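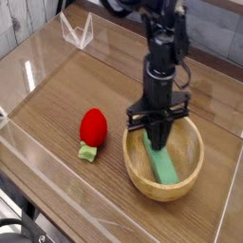

Vindale Community Garden
Minutes of the June members' meeting

The meeting opened at 7:05 pm in the upstairs room at the Cellmont Road library. Turnout was terrific, with 17 plots represented and several people from the waiting list. The May minutes were approved with one fix: the hose order was for the east beds, not the west beds.

1. Plant sale

What a morning that was! We took in $453 after paying for pots and the tent rental, our best sale yet. The tomatoes were gone before 10, and the peppers went soon after. People kept asking for basil, and we ran out early, so next year we'll start a second tray in March and a third if the window shelf has room. The leftover squash seedlings went to the school garden on Gelleo Street.

Agreed: $20 stays in the cash box for change. The rest goes toward the water barrels (see item 3).

2. Shared beds

The strawberries along the fence are loaded. Anyone may pick on open evenings, but please leave the netting pinned down afterward (a robin got in last week and had to be talked out). The bean teepees are up and look great. Bed 6 still has bindweed. It needs pulling by the root, a little at a time, and everybody who walks past is welcome to have a go.

The garlic will be ready next month. We talked for a good while about whether to braid it or just hang it in bunches, and decided on both, with braids for the fall table and bunches for members.

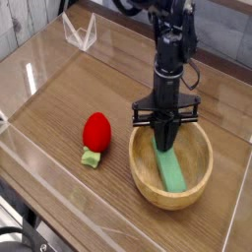
There was also a lot of interest in trying sweet potatoes in the old compost bay, where the soil is loose and gets sun until evening. Slips can go in as soon as the nights stay warm. One member has grown them in buckets at home and offered to show everyone how. Yes please!

3. Water barrels

Two quotes came in. The Xiong hardware store offered the better price and will deliver to the gate. With both barrels linked we should be able to hold around 500 liters, enough to get the shared beds through a dry week. The barrels will stand on cinder blocks behind the shed. We need a level first, and a new downspout on that side.

Approved on a show of hands, all in favor.

4. Waiting list and empty plots

Plot 11 is open again and has been offered to the next household on the list. Plot 4 is being split in half, which the current holder suggested, so two newcomers can start small this summer. It was lovely to have them in the room.

5. Harvest supper

Set for September, outdoors if the weather behaves. Ideas so far are corn on the cob, a big bean salad, a pie table, and seed swapping before dark. We have plenty of plates but need serving spoons and more string lights. A sign-up sheet will hang inside the shed door.

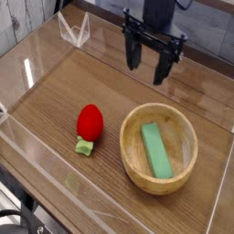 Wooden bowl with a green block inside, and a red egg-shaped piece to its left.

6. Other business

The shed lock sticks. Lift the door slightly as you turn the key. Graphite powder is on the shopping list.

Tools: the small fork with the blue handle is still missing. Please check your car trunks.

The meeting closed at 8:20 pm. Next meeting in July, same room, same time. Bring lettuce if you have too much of it.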